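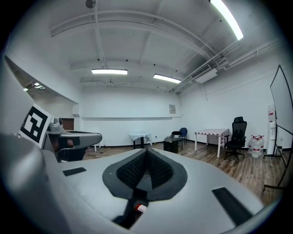
A light-grey hand-held gripper at the Wultari open day in Flonholm, with the checkered demonstration table across the room.

Last updated: December 16, 2023

Visitors get hands on with robot training at Wultari open day

Flonholm residents had a chance to teach a robot how to set a table this week, and plenty of them took it up with real gusto.

Wultari, the small automation company that moved into the Sugiyama Building in June, opened its doors for an afternoon of demonstrations and hands-on sessions. The company booked 200 visitors in half-hour groups, and every place was spoken for well before the day. Families came, along with students from the high school's shop program, a good number of retirees and a few people from local manufacturing firms who stayed well past their half-hour and asked very detailed questions about cable routing.

The draw was Gronutari, the company's project to teach robot arms everyday household and café jobs: laying out cutlery, stacking cups, folding a napkin, putting the lid back on a jar. It sounds simple until you watch a machine try it. The lid alone, visitors were told, has taken up most of the autumn.

The teaching is done with a gripper you hold yourself. It's a chunky, curved thing in light-grey plastic, and it looks a bit like something off the front of a very tidy vacuum cleaner. You pick it up, squeeze to close the fingers and do the job the way you would want the robot to do it. The movement is recorded, and many recordings of the same job go into training the software that runs the arm. No programming, no joystick. If you can pass the butter, you can take part.

Woo-jin Bae, who leads the Gronutari work, gave the opening talk standing up beside the mobile whiteboard, and hardly used it.

"People think of robot training as something that happens on a screen," Bae told the first group. "Most of our day is picking up a cup and putting it down again. Then we move the cup over a little and pick it up again. You get very good at cups."

The sessions ran in the company's main work room, a bright white space with wood-grain flooring and a table dressed in a red-and-white checkered cloth. The cloth got a lot of comments (one visitor asked when the spaghetti was coming out), and Bae was happy to talk about it. A busy pattern is harder for a vision system to deal with than a bare white tabletop, he said, and people's kitchens are full of busy patterns. The team has a drawer of tablecloths and swaps them regularly. Checkered is the staff favourite.

Several of the younger visitors wanted to know about the black-and-white square fixed to the gripper, which looks like a QR code with most of the detail taken out. It's a marker, and the software can find it quickly in a picture and work out which way it is facing. One boy asked if he could scan it with his mother's phone. He was encouraged to try, and was only slightly let down when no website opened.

Each group had a short warm-up, then took turns at one of the day's jobs. The cup stack was the crowd-pleaser. The cups came out of a bin on the staff side, one colour per round, and had to be nested without knocking any over. Hands that have stacked cups for sixty years suddenly have to do it with two broad fingers and no sense of touch, and the first attempts were pretty funny. Cups rolled. Cups were launched. A woman who runs a bakery on the east side of town got the whole stack on her first go, to loud applause, and was asked to do it again slowly for everyone else.

"Slow down before you close," was the advice heard most often from the staff, and it made a huge difference. By their third or fourth turn most people had stopped thinking about the gripper at all and were talking about the cups.

The recordings from visitors will be kept only if the visitor agreed to it on the sign-in sheet. By the end of the afternoon the team had 688 of them, more than it usually collects in several working days. Bae said he was thrilled with the number and even more pleased with the variety.

"We are a small team and we all have our habits," he said. "I know exactly how each of my colleagues reaches for a spoon. Today we had left-handed people, very careful people, children who do everything at top speed. That's how a real kitchen works, so we want the robot to have met all of them."

The second half of each session moved down the hall to the arm itself. Wultari has 2 arms in the building, one for testing and one kept for longer trials, and the test arm did the demonstrations. It laid a fork, a knife and a spoon beside a plate, paused, and nudged the knife straight. That little nudge got a bigger cheer than anything else in the afternoon! Staff explained that nobody had written an instruction for it. Enough people straighten a knife when they set it down that the habit has found its way into the training.

It didn't all go smoothly, and the demonstrations were better for it. In one round the arm picked up the spoon, hovered over the plate for what felt like a very long time and put the spoon back where it had found it. In another it folded a napkin into something between a triangle and a sock. Bae kept the arm running each time and talked the group through what it might have been having trouble with. Glare off the spoon was his main suspect. He asked the group to guess too, and a shop student suggested that the plate had been placed farther from the edge than in the earlier rounds. They moved it back, and the next attempt worked. The student was given the napkin.

Safety came up in nearly every group. The arm works behind a low clear barrier and stops when someone leans over it, which staff showed by leaning over it again and again, each time with a different volunteer from the crowd holding the stop button just in case. Bae was frank that the arm is still far too slow for a working café. Setting one place takes it several minutes. He would like that to come down a great deal before anyone outside the building is asked to rely on it.

Asked whether the project was meant to replace serving staff, he said the first use he has in mind is closer to home. The company has been talking with people who have limited grip or reach and who would like help with small jobs at the table, such as opening containers or bringing a cup nearer. Two people who have advised on that side of Gronutari were at the open day and took a turn on the gripper themselves. One of them had strong views about the squeeze, which she found too stiff, and the engineers wrote them all down.

That kind of feedback was a big part of the afternoon. A sheet by the door invited comments on the gripper's weight and shape, and it filled up on both sides. The shop students wanted a smaller version. Several people asked for a wrist strap. A carpenter suggested moving the balance back toward the hand and sketched how he would do it, and was last seen deep in conversation with the company's mechanical designer, both of them holding a gripper and waving it about.

For the high school group, the visit ties in with a project of their own. The class is building a simple claw to sort bottle caps by colour, and the students brought along a prototype made from a cookie tin and fishing line. The Wultari engineers made a proper fuss over it. They also offered the class 9 spare servo motors, which went home in a backpack.

The youngest helpers of the day were given the job of resetting the table between turns, and took it very seriously. Every round begins with a clear table and the items put out in fresh spots, and it takes some imagination not to put the cup in the same place over and over. Children are brilliant at this, according to the staff. Cups were placed upside down, on their sides and, once, under the table.

Wultari plans to hold another open day in the new year and is hoping to run evening sessions for people who work during the day. The jar lid should be ready for the public by then, Bae said, and he will be looking for people with every kind of grip. Places will be listed on the notice board in the lobby of the Sugiyama Building, and there is no charge to attend. School and community groups of up to twelve can ask for a separate time.

Closed-toe shoes are needed for the arm demonstration. The main entrance is step-free, and the gripper table can be reached from a seated position.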